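Geraghty Handling Challenge

The Geraghty Handling Challenge is a student robotics competition held each year at Clidell College in Flasdale. Teams program a pair of small robot arms to move food items between trays, plates and bags without crushing or dropping them. The contest grew out of a second-year course in automation and is still tied to it, although teams from other schools have been allowed to enter since the third edition.

History

The course behind the challenge, Introduction to Robot Handling, was first taught in September as a half-semester elective. Its final project asked students to stack wooden blocks. Instructors found that most groups solved the task with the same few lines of code, and the blocks were replaced with bread rolls the following year. The rules for a separate competition were published on 08/12/2020 under the name Geraghty, after the building where the course laboratory is located.

Early editions were open only to students enrolled in the course. The present format, with a qualifying round and a final, was adopted when outside teams began to enter.

Format

Each team has two to five members. In the qualifying round, a team completes a transfer task using one arm. The final uses two arms, and both must take part for a run to be scored. A run lasts 200 seconds. Teams may operate the arms by hand, using a paired set of control arms, or run them on a trained program. The two methods are ranked in separate divisions.

Food items are bought on the morning of the event and are not shown to teams in advance. Past items include croissants, ring-shaped breads, filled pastries and sliced cake. Paper shopping bags are used in the packing task, in which an item has to be placed inside an upright bag without tipping it over.
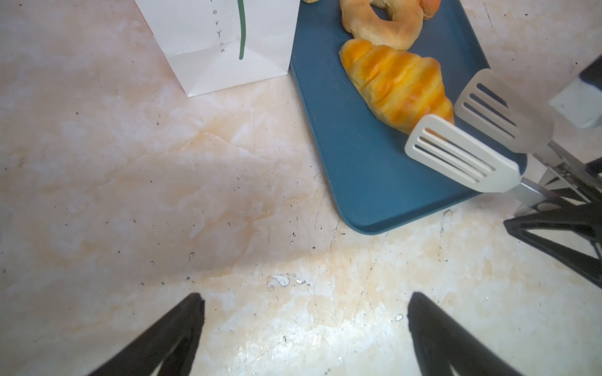 Baked goods on a tray, with a slotted gripper reaching over it.

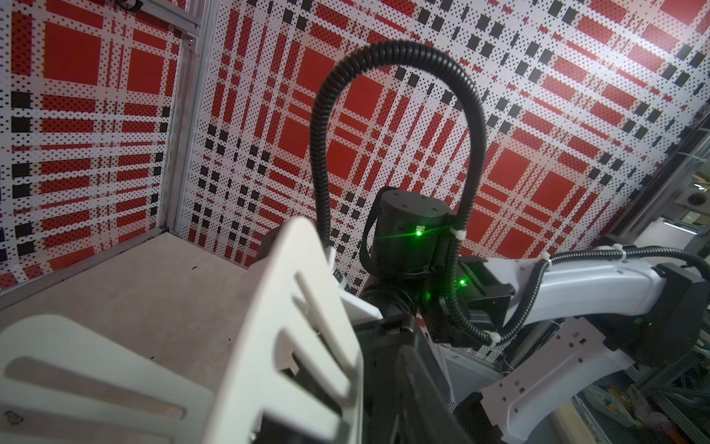

Scoring is out of 2,000 points. Half are given for items delivered, and the rest are divided between item condition, placement and time remaining. A judge checks each item for tears, dents and missing glaze. Crumbs left on the work surface do not count against a team, but a piece larger than a thumbnail is treated as damage. The highest score recorded in the hand-operated division is 917. The highest in the programmed division is 523.

Equipment

Arms are supplied by the college and are built by students from the Dratine kit, a set of plans and parts lists maintained by the course. Teams may not change the motors or the length of the links. They may design their own fingers, and most of the work before the contest goes into this. Parts are usually printed in plastic in the college workshop. Fingers must come off with a single hex key so that they can be swapped between runs.

Cable routing is inspected before the qualifying round. An arm that catches its own cable during a run may be restarted once, with the clock still running.

Course credit

Clidell students who enter can use their run logs and a written report in place of the final examination. The report must include drawings of the fingers, a list of failed designs and a record of practice runs. A team's placing in the competition has no effect on the grade.

See also

Flasdale Student Automation Club
Dratine kit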